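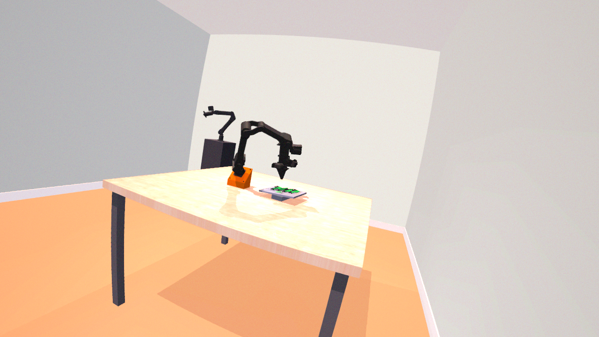
Getting started with the Clustberg simulation kit: hovering over the key panel

The Clustberg kit from Wernovach is a simulated work cell for people learning to program an arm before they go near a real one. Esta Robotics Supply sells it as a download with a 14 day trial. This guide covers the first exercise, which is to bring the gripper in over the panel and stop above the keys. Allow up to 300 MB of disk space.

1. Open the cell

Launch the program and choose Panel Basics from the exercise list. Leave the lighting and colours on their defaults.

2. Close the fingers

Set the gripper to closed before you move anything. Closed fingers give you a single point to aim with -- much easier to judge than an open pair.

3. Move in from above

Jog the arm until the wrist is over the panel, then bring it down slowly. Use the overhead view for this part and line the fingers up with the upper edge of the panel. The green and dark keys run in diagonal rows, so go by the grid and ignore the edge of the table.
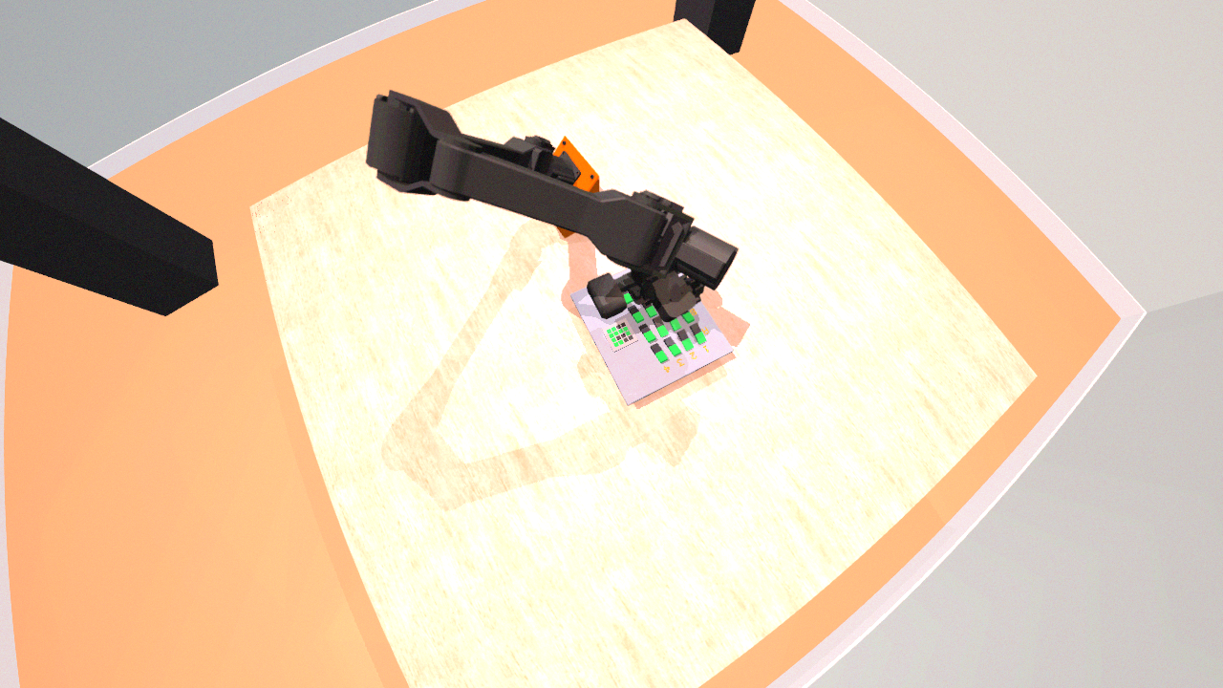
4. Save the position

Stop just above the keys and save the pose as Hover. Lachlan Harawira's course notes use the same name, and exercise 2 won't load without it.

5. Run it back

Send the arm home, then play the saved move at low speed. If the wrist swings wide, add a waypoint and save again.

What we thought of it

The jog controls are good and the manual is thin. The licence covers 6 seats, enough for a small class. Exercises can't be renamed yet -- Wernovach has that listed for October.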